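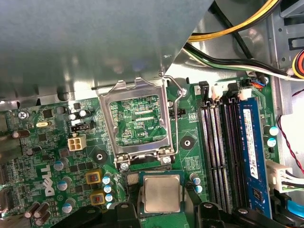
CPU just short of the open socket, Dell board, me on the remote end of it

teleop notes from the Stokura bench, August 2, 2022. typing fast, arm's waiting

so the task is CPU into socket. I drive, it records, policy learns from whatever I did. including the dumb parts

first lesson - you do not steer a chip like you steer a cup. a cup forgives you. socket does not. I scaled the hand controller way down for the last bit and my shoulder still hates me

wrist cam is the only view I trust for the drop. side view lies about height. every time

also: hesitating gets recorded. I hover, I think, I hover some more, and now the robot thinks hovering is a step. Rüdiger Albers watched a replay and asked if it was praying

target is 100 clean demos before we train anything. have some 395 total on disk from all the tasks but half of those are me learnign the controller

tried kinesthetic too, grabbing the arm and moving it by hand. nice for big moves. for the chip no - you push against the joints, it's all wobble and then your hand is in the camera

keeping remote for anything that fits in a socket, hand guiding for the rest

pick side now. chip sits in the pocket on the fixture board between the corner brackets, memory module up in its slot behind

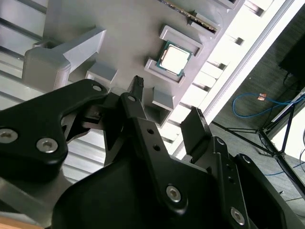
Willy Vanhove: why not just script the pick? the pocket never moves, you're burning demo time on something a waypoint does for free

fair. we did script it, for Vendport in December. worked great until somebody swapped the fixture and then it grabbed air all afternoon. want the grasp learned off the camera this time, even if its slower

might split it tho. script the approach, demo only the last bit down to the chip. gonna ask Görtz what their controller lets me hand over mid-motion

ok back on. demo 1 of the new batch, no praying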